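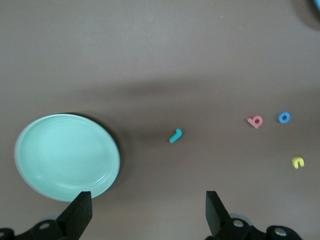
Delete every run with a missed grasp, the reviewer at Toltitz wrote overnight, and the set will be smaller and the model will learn faster from it. The same note asked whether anyone here had looked at how often the operator closes on nothing, backs off and tries again.

I had looked. I don't agree with deleting them. A run with a miss and a recovery contains the only recorded motion that starts from a bad position, and the trained arm is going to be in bad positions most of the time. If all it has seen is a clean descent, a closed grasp and a lift, it has no data for the moment when the fingers shut on air. What it does then, in my experience with the June set, is lift anyway and carry nothing to the goal with full confidence. I wrote back that we would keep the misses, tag them at the frame where the fingers first close, and let Toltitz filter on the tag if they want the clean subset. No answer yet.

2021-02-18. Letters and plate again, wrist view as the main stream. Total for the session: 124 runs kept. Before filtering it was more, and I should have written the raw figure down at the time. The recorder numbers only the saved ones. Need to change that in Clutovine so discarded runs still take a number.

Setup notes, for whoever has to match this later. Foam letters on the bare table, green plate to one side, start position for the arm high enough that the plate and the letters are both in view. Instruction is read from the list before each run, format "put the [color] letter on the plate." Letters get moved by hand between runs. I tried using the printed layout cards to place them and gave up early in the morning. The cards make the spacing too even. Placed by hand and without much thought, the pieces end up close to each other more often, and the close pairs are where the grasp gets interesting. With a small gap on one side the finger has to come in at an angle or push the neighbor away, and the operators choose differently. Both are kept.

Color naming. The plate is pale green and the teal letter is not far from it in hue, so "green" is out as a word for either one. I replaced it in the list with "teal letter" and left the plate as "the plate." Maes had a text check that flagged "teal" as an unknown word and swapped it for "blue," which would have pointed the run at a different letter. Caught it when reading the export. The swap is now switched off for this project and I reran the export from the start.

Then the pink one. Depending on how it is turned, it reads as a lowercase b or as a 6, and the list had it both ways. Runs written early in the session say "the pink b," and some from after lunch say "the pink 6." I asked the operator about it and the reply was that it depended on which way up it was, a reasonable answer that does nothing for the label file. Options considered:

Relabel everything to b. Consistent, wrong in a good share of the frames as far as any text-image model is concerned.

Relabel by orientation at the start of the run. More work, and the orientation changes once the piece is in the fingers, so the label is true at the first frame and doubtful by the lift.

Drop the character and keep the color. "Put the pink piece on the plate." Loses the character vocabulary for that one object.

I went with the third for the main label and kept the original wording in a second field. Anyone who wants the character can have it, with the disagreement left in. The e and the o don't have this problem. The l might, against a 1, but there is only the l in use and it has a hooked end, so I left it alone.

Light. The shadow across the table moved during the day, as it always does in that room, and by midafternoon it had a soft edge where in the morning it was fairly strong. Exposure on the wrist stream is on auto and I'm still not sure that's right. Auto keeps the letters readable when the arm goes low and shades its own target. It also changes the apparent color of the table from one part of a run to the next, and a policy can pick that up as a cue for height. Fixed exposure would remove the cue and lose some of the low frames to dark. I'd like to record a short block each way and compare, but the comparison only means something after training, and the queue at Nulen is full. Put it on the list.

Grasp width. The fingers are flat plates and the foam gives, so the reported width at contact is always larger than the width a moment later. The Clutovine logger was taking the first value under threshold and calling that "closed." On the foam that is too early. The piece is touched on both sides at that point, without enough force on it to count as held. I changed the rule to wait for the width to stop changing over a short window.

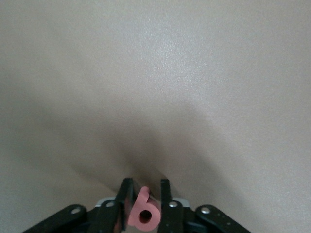 With the new rule the "held" flag comes up later in the run, and on two runs it never came up at all. Both of those had a letter squeezed at one edge and turning slowly between the plates, so the width kept creeping and never settled. I was going to loosen the window and then decided the flag was correct. A letter that is rotating in the grasp isn't held in any useful sense, and the operator in both cases set it down and took it again. They go in with the recovery tag.

A knock-on from this: the segment boundaries that split each run into reach, grasp, carry and place were computed from the old flag. All of them have shifted. I recomputed them and checked a sample by eye against the video. Reach is now a little longer and carry a little shorter, as it should be. The place boundary was off on a few where the operator opened the fingers only partway and let the foam slide out. Opening is now judged on change in width from the held value instead of a fixed number. Reran, checked the bad ones, fine.

Run length. A typical run with one letter comes out at nearly 20 seconds including the retreat. Operators get quicker over a session and the late runs have a different speed profile from the early ones, more of a swoop, with less of a pause above the letter. I don't want to slow anyone down. I do want the pause in the data, so the first block after each break should always be shuffled in with the rest when Nulen builds the batches. Their loader reads in file order unless told otherwise. I have told them otherwise before. Will put it in the readme in capital letters this time.

Stationary frames at the start are still a nuisance. The recorder begins when the key is pressed, the operator reads the instruction and settles the hand controller, and meanwhile the arm sits still. Train on that untrimmed and the arm learns to sit still, convincingly. Trimmed everything up to the first commanded motion, with a short lead left in.

Small things. There's a speck on the table that keeps turning up in the upper part of the start view. Wiped it in June's setup and regretted it, as the cleaner left a sheen that showed in the wrist stream for the rest of the session. Left it. The calibration file from the morning and the one from the end of the day agree to within what I'd accept, so I used the morning one for the whole set.

Uploaded to Nulen after the second export. Checksum matched on the first try. Toltitz gets the tagged list tomorrow along with the split between clean and recovered runs, and I need to write up the pink piece properly before they open the label file and find two names for it.

Still to do: recorder numbering, the exposure blocks, ask Maes whether the word check can be given a project list instead of being switched off.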